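4.2 Home exercise equipment and how it drops out of use

Figure 3. Treadmill with household items resting on the deck (computer rendering).
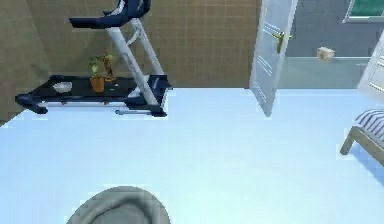

The second group of questions in the Lastdale survey dealt with equipment kept at home. Of the 2232 adults who returned the form, 728 said that their household owned at least one large piece of exercise equipment, defined on the form as anything that could not be put away in a closet by one person. Treadmills and exercise bikes were named most often, followed by rowing machines and weight benches. Households with more than one large item were asked to answer for the one they had owned the longest.

We asked owners when the equipment had last been used for exercise, and separately whether anything was kept on it. The two questions were placed on different pages so that the answer to one would be less likely to shape the answer to the other. Kalinowski had found in the earlier Kudomthorpe interviews that people who had just admitted to not using a machine were quick to add that they kept it clear and ready. When the order was reversed, the same people talked freely about laundry, mail and houseplants.

Storage on equipment was common in both places. Flat surfaces near the floor were used for things that are set down and left, such as shoes, pots, bowls and boxes. Handlebars and uprights were used for clothing. Several owners drew a line between items that could be moved in a moment and items that had a settled place on the machine, and they treated only the second kind as storage. One woman in Kudomthorpe said that the coats on her exercise bike "don't count" and that the sewing box on her weight bench did. We kept this distinction in coding the interviews but could not apply it to the survey, where the question was a simple yes or no.

The interviews suggest that equipment does not usually go from regular use to no use in a single step. Most owners described a stretch of weeks in which sessions were moved to a later time of day, then shortened, then skipped. Objects tended to arrive during this stretch. They were rarely given as the reason for stopping. Owners spoke of illness, a new work schedule, noise complaints from downstairs, or boredom, and the objects came up only when the interviewer asked what was on the machine now. A smaller group did blame the objects. For these owners, clearing the deck or the seat had become a task of its own, and the time it took was counted against the time set aside for exercise.

Season played a part as well. Purchases were concentrated in the winter, and February was the month most often named as the time when use began to fall off. Brzozowska reports the same pattern for gym attendance in her fieldwork, though the fall there was steeper and easier to date because members had to sign in. At home there is no record of this kind, and we had to rely on memory. Owners were good at recalling the purchase, including the price and the trouble of getting the box up the stairs, and much less sure about the last time they had used the machine.

The room mattered more than we expected. Equipment in a bedroom or living room was more likely to hold objects than equipment in a garage or basement, but it was also more likely to have been used in the past month. We read this as an effect of traffic: a machine that people pass many times a day is handy both for exercise and for putting things down. Equipment in garages was often described as stored itself – folded, covered, or turned to face the wall – and fewer owners thought of it as a surface.

Few owners had plans to get rid of an unused machine. Weight and the lack of a vehicle were the usual obstacles, and several had been turned down by charity shops. Others said they meant to start again. Czerwiński's term "suspended ownership" fits these cases well enough, although it was developed for musical instruments, which take up less floor and can be closed in a case. We return to disposal in Section 5, where the Lastdale results are set beside those from the Tostari estate.

Two limits should be noted. The survey did not ask who in the household had bought the equipment, so we cannot separate buyers from people who simply live with the machine. The form was also filled out by one adult per household, and in the interviews couples often disagreed – sometimes sharply – about when the equipment had last been used.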